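Search this site
Enter keywords
Go

Speaker notes: "Paying Attention to Parcels"
Community hall talk, small sellers' group, 12/29/24

SLIDE 1: HELLO

Wait for the kettle crowd to sit down. Say thanks to Mareike Petersen for the invite and for lending me her clicker (mine died in June and I still haven't replaced it).

I make candles and soap and I've been posting them out of my spare room for a good while now. I'm not a logistics person. I've just wrapped a ridiculous number of things in paper and had a fair few of them come back to me in bits, so that's my qualification.

Ask who here posts more than they sell at markets. Let them have a chat about it, people like this bit.

SLIDE 2: THE YEAR I DID IT ALL WRONG

First Christmas, 492 orders. I was so chuffed. I bought one size of carton because the bulk price was good, and every single thing went in it, from the big three-wick candles to a bar of soap the size of a biscuit. I filled the gaps with whatever was lying about, mostly newspaper.

I refunded 60 of those. Read the email from the lady whose candle arrived "as a sort of gravel". Pause for laugh, if there is one.

The money hurt, but what really stung was the postage. I was paying to send air around the country! Bring up the invoice if the projector's behaving.

SLIDE 3: PICK THE BOX LAST

This is the main thing I want people to go home with. Wrap the product first, measure it wrapped, then go and find the box. I did it the other way round for ages, because the boxes were already there in the cupboard looking at me.

I keep two centimetres of padding on every side for glass and a bit less for soap. If you can hear it move when you tip it, open it up and start again. I know it's a pain at ten at night.

Small goods want small boxes. You save on filler, you save on tape, and your customer isn't digging around for a lip balm. The rounded gift boxes are lovely too, but put them inside a plain outer, as the colour scuffs. 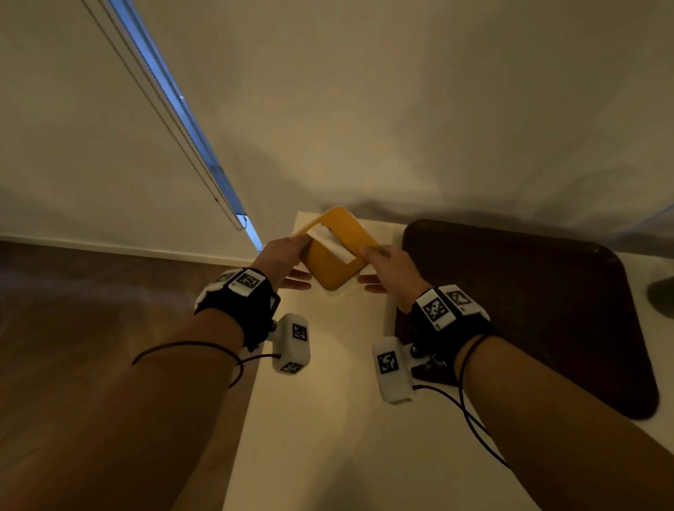

SLIDE 4: TAPE, LABELS AND OTHER BORING STUFF

Paper tape sticks better when the carton isn't dusty, so give it a wipe. Go along the middle seam and then across both ends, like a capital H. One strip down the middle is asking for trouble.

Labels: flat side, never over a seam, never round a corner. I use the Celtik thermal ones. Ostermann do a cheaper roll and they're fine in winter, but mine went grey in a hot car and I had to reprint the lot in a servo car park. Tell that story only if we're running to time.

Put a second copy of the address inside. Takes a few seconds and it's saved me twice.

SLIDE 5: THE DROP TEST

Do it live! Bring the Cimer jar, wrapped, and an egg, wrapped badly. Drop both from waist height, on a corner, onto the hall floor. Put the tarp down FIRST. Ask for someone from the front row to hold the egg one so it's not me who gets it on my shoes again.

Point out that the corner is what cops it in real life. Flat drops are easy to survive.

SLIDE 6: KEEPING TRACK

I write down every breakage in a notebook: what it was, what it was packed in, where it was going. Nearly 24 pages now. The pattern showed up pretty fast, and it was glass lids, every time. I'd never have picked it from memory.

If anyone wants a spreadsheet version, the template I started from is the Prarkivden one. It's a bit clunky but it does the job.

QUESTIONS

Likely ones: honeycomb paper (yes, love it), mailers for soap (yes, if it's a single bar), insurance (depends what you sell, check the fine print on glass). If they ask about overseas post, say I'm still learning that one and see if Mareike wants to jump in.

Stack the chairs. Get the clicker back to her.

Recent items
Choosing a wick for wide jars
Market stall checklist, winter version
What I charge for gift wrapping
Soap curing: how long is long enough
Notes from the June swap night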